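A visit to the manipulation lab at Tedside

In January I could spend a day with the robot learning group at Tedside. I had read their report on Mandagi, a method for teaching an arm to handle blocks from demonstrations made only in simulation, and I wanted to see how they work with it.

The morning was for the method. Usually one trains a policy on all the demonstrations with equal weight. Mandagi first trains a small model, which gives a score to every short piece of a demonstration, and the pieces where the arm only travels through free space receive less weight. The moments close to contact receive more. The group started from 614 demonstrations and kept 300 after the scoring. According to their report, the policy trained on the smaller set grasped more reliably than the one trained on everything, but only when the blocks were not stacked. For stacks they found no difference, and I was glad that they wrote this clearly.

After lunch we sat in front of the simulator, which they call Nillesier. I asked many questions about the camera views. The policy receives 2 of them, and the close one matters most in the last part of the grasp, when a block can hide a large part of the gripper. They repeated the evaluation with the close view removed, and over 138 trials the arm stopped too early much more often.
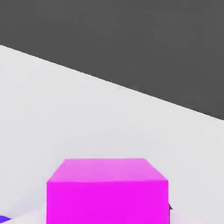
Zsófia Csonka
Research engineer, Pomimier

With a magenta cube so near, only the tip of what looks like a gripper finger shows at its right side, and of the blue object there is just a corner. From such a view the policy must decide if it closes or moves further. I understood better why they do not want to make the images smaller.

My open question is about lighting. In the simulator it is soft and even, and in our hall at Pomimier it is neither. The group plans to change the lamps at random during training, and they promised to send me the first results. I left at four o'clock with many pages of notes and a copy of their scoring code.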